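In Praise of the Box You Fold Yourself

I have been meaning to write something about folding cartons for the better part of a year now, and every time I sit down to do it I feel a little foolish, because who in the world needs an opinion on a cardboard box? But I do have one, and it has only grown stronger, so pour yourself a coffee and let me get it off my chest. I think the plain box that comes flat and has to be folded by hand is one of the best things in the house, and I think we are giving it up too easily.

I grew up over a bakery supply store, and every October, when the pie orders started coming in, the flat boxes arrived in bundles tied with string. After supper we folded. The radio was on, the kitchen table was cleared down to the wood, and we children were given the small ones because our thumbs were small too. I could not have told you then that I was learning anything. I only knew that a box had a right order to it, back before sides, sides before front, and that if you hurried it the thing would spring open again in your lap as if it were laughing at you.
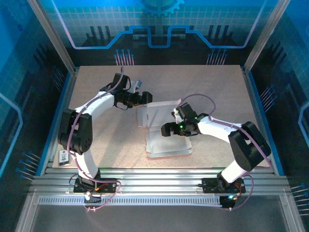

A flat box asks you to read it before you touch it. You look for the long crease that will be the back of the floor, and then for the little flaps that seem to belong to nothing, and you have to picture them standing up and tucked in before a single one of them has moved. I still do this with every new shape that comes into my hands, turning it over a few times like a letter from somebody whose handwriting I don't know. Usually there is a smooth side and a plainer side, and I have gotten that wrong more often than I'd like to admit and had to undo the whole business.

Last winter I ordered a bundle of 176 small mailers from a company called Pormont, to send out the jams and the candied peel I make for family and for a few patient customers. They came flat, packed so tightly that the whole bundle slid under the bed in the spare room. I also tried a different sort, from Ornik, which arrives already glued and pops open with one squeeze. I'll be fair to it. It is quick, and on a morning when the mail truck is due at nine it is a blessing. But the corners never felt square to me, and once one of them had popped open it did not care to lie flat again. I ended up with a tower of them in the hallway, and I kissed my elbow on that tower every time I carried laundry past.

When I put a shorter version of these thoughts in our neighborhood newsletter, under the heading of small pleasures, I got more mail than I have ever gotten about anything, including the time I was rude about store-bought pie crust. Most of it was kind. Some of it was not, and I have kept that part too, because I think a person ought to hear it.

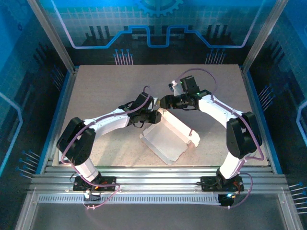
Tiedemann wrote back that folding is only charming when you do a dozen at a sitting, and that a person who has done 373 before lunch will not have one tender word left for a tuck flap. Give me the glued kind and let me go home, the letter went on, and spare me the poetry.

Well, I took that to heart. I have never folded 373 of anything before lunch, and my little evenings of jam boxes are a long way from a packing bench. Work that wears out your wrists ought to be made easier, and I would never ask someone on a shift to love it for my sake. What I am defending is the box itself, and the habit of folding a few at home, where the hurry is mostly of our own making.

And there is a good deal to be said for the box itself! Take one apart sometime when you are done with it. I did this with a Clovov carton that had held a pair of lamp shades, and I was a little ashamed to have used such things for so many years without looking. There was no glue in it anywhere. Everything held because one edge went into another, and because whoever drew it had thought about how thick the board would be once it was bent around on itself.
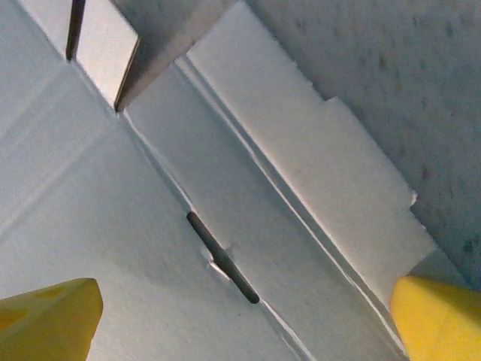
The slots are the part I admire most, and the part where I lose my temper. A slot wants the tab to come in straight. Push it at a slant and you will rough up the edge, and after that the fit is never as crisp, though the box will generally forgive you and close anyway. My own method is to bend every crease once, all the way over, before I tuck anything, running my thumbnail down the line the way I was taught. It takes a moment longer. The board goes soft just where it should, and the walls come up so willingly that you would think they had been waiting for you.

I have 11 boxes left from the Pormont bundle, and marmalade season is coming on. I could order the popping kind and be done with it, and I'm sure there are people who love me who wish I would. But I have already cleared the end of the table and found the good lamp, and I mean to do them tonight after the dishes, with the radio on.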